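Progress report to the Kiltholm fund: comparing grippers for mixed packets

Prepared by Firdevs Taşdemir, with notes from Orhun Avcı and Sinan Yurt

Dear Ferhat,

Thank you for your patience with this one. I had promised it for the start of October and then we had a controller back from repair and I wanted to get a few more days of picking in before I wrote anything down. You asked last time for fewer tables and a bit more of what it has been like to do the work, so I have taken you at your word, and the tables will follow separately from Sinan.

As you will remember, the grant covers a comparison of 2 grippers on the same job, which is taking soft packets out of a divided cardboard box and handing them over or setting them down without crushing what is inside. The first is the Clovar, a two-finger gripper with rubber pads. The second is the Akyol suction head, which was the cheaper of the pair and the one I privately expected to lose. We agreed on 1000 picks in all, shared equally, and we have now done almost 900 of them.

The Clovar has been the steadier of the two, though slower than we would like. It is very good when a packet stands up and offers it an edge. When a packet has slumped against a partition the fingers tend to catch the card as well, and then the whole box shifts and Orhun has to stop the run and square it up again. He has been wonderfully calm about this — calmer than I would have been by the third afternoon.
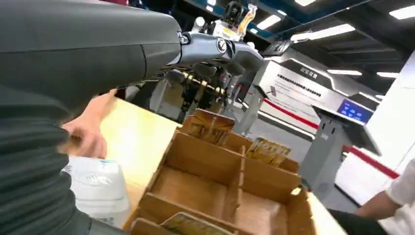 The suction head surprised us all. It is quick, it doesn't mind a leaning packet, and it hardly ever disturbs the box. Where it struggles is with crinkled film, and with packets that have a seam running down the middle of the face. Sinan tried 9 different cup shapes before settling on a soft one with a deep lip, and that brought the dropped packets down a good deal. I would still not call it reliable on the smallest ones.

The wrist camera deserves a paragraph of its own, as it has taken up more of our time than either gripper. Shiny packets under ceiling lights give it a lot of trouble, and the picture changes every time somebody leans in to rearrange things. Orhun Aydoğan came over from Plalomberg for a morning and helped us set a fixed exposure, and he also persuaded us to mount the camera 16 millimetres further back. It sounds like nothing, but the arm now sees the tops of the partitions for the whole of its approach, and the false starts have become rare enough that we notice them.

We did lose some time to the controller. It would stop halfway through a move and ask to be restarted, always with a different message, and the supplier was kind but slow. The repaired one has behaved itself so far. No extra cost falls on the grant, apart from a courier's bill which I have put under sundries.

What remains is the last batch of picks, a short trial with the packets packed more tightly, and the write-up. I would also like to ask whether a little of the unspent travel money could go on spare suction cups. They wear out faster than the brochure led us to hope, and we are down to our last bag. If you are happy with that, a line by email will do.

You would be very welcome to come and see it running before we pack up. Mornings are best, as the light is kinder to the camera and Sinan usually brings something to eat.

With warm regards,

Firdevs Taşdemir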